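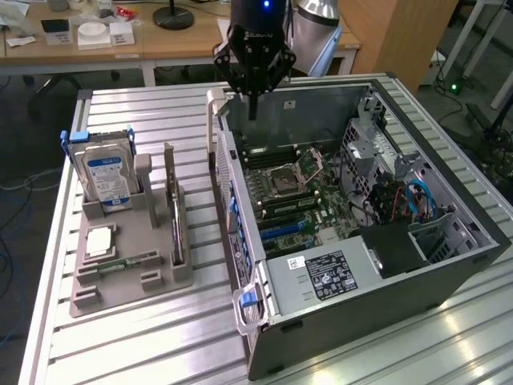

Refurb bench meeting, minutes
2023-11-02
Present: Somtochukwu Dauda (chair), Chibuzor Adeyemi, Loan Triệu, Kanyarat Chareonsuk (notes)
Apologies: Femi Nwosu

1. Last minutes
October minutes ok. One fix, the Babalola towers were picked up by Chibuzor, not Femi. Corrected.

2. Towers on the bench
Working order agreed, same for everyone from now on: side panel off, tower on its side on the slotted table, parts tray to the left. Drive goes upright in the rear slot of the tray, carrier and clips left on. Memory lies flat in the front pockets. Loan wants the pockets labeled. Agreed, Loan to do it.
Blue clips keep going missing. Please leave them on the carrier untill the drive is tested.
Chibuzor asked about power supplies. Stay in the case unless the test fails. Do not peel the rating label or the barcode sticker, Ivari wants both readable when units go back.

3. Cables
Long discussion. SATA leads stuffed in the drive cage is fine while a unit is open, not fine when it is closed up. Somtochukwu had two come back from Diltano with a lead touching the fan. Tie them before the panel goes on. Kanyarat to order ties, small size.

4. Memory
Mixed modules again in the spares drawer. Chibuzor to sort by size and speed, bag them, write on the bag. Nothing goes in a tower from the drawer until thats done. Loan asked if we can borrow from the Fonia lot meanwhile, yes but write it on the job sheet.

5. Job sheets
Half are coming back without the drive serial. Serial is on the label, copy it before the drive goes back in its bay. Somtochukwu will redo the sheet so the serial box is at the top. Wipe result goes right under it.

6. Fonia order
Wants five towers, same spec, memory matched. Doable if the sorting gets done first. Delivery date not set, Femi to call them.

7. AOB
Hand screws back in the lidded tub, not loose on the table, they drop through the slots.
Kanyarat: second tray would help, roughly two weeks' wait from the supplier. Ask for a price, decide next time.

Actions
Loan: pocket labels
Chibuzor: sort memory
Kanyarat: ties, tray price
Somtochukwu: new job sheet
Femi: call Fonia re date

Next meeting: tbc by email, Somtochukwu to send round.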